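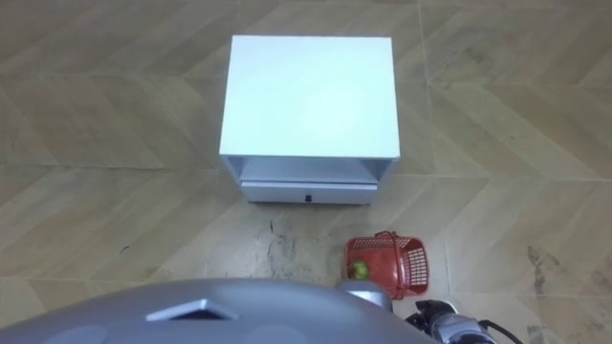 About Troltetwood

Troltetwood makes small bedroom furniture: nightstands, low shelves and a few narrow chests. Weidong Tang started the company with two workbenches and one design, a white nightstand with an open shelf on top and a single drawer below. We still sell it.

Today the range runs to 15 pieces. Most are white, matte, and small enough to carry upstairs without help. Knobs are black unless you ask for something else, and we keep spare ones in stock – customers lose them in moves.

Our workshop and showroom share a building on Nadgate. Almost 30 people work here, in cutting, finishing, packing and the office. Orders placed before noon are usually packed the same afternoon.

We test every new piece in furnished rooms before it goes on sale. Drawers get opened and closed, shelves get loaded with books and chargers, and the whole thing gets moved about on tile, wood and carpet. The Xue nightstand went through four versions this way, mostly over the depth of its shelf.

Showroom visitors can borrow a basket for knobs, felt pads and touch-up paint, all kept by the front desk. Parts for older models are there too, including the Sutari chest, discontinued last December. Bring the number from the underside of the drawer if you have it.

The showroom opens at 9:30 a.m. Parking is behind the building.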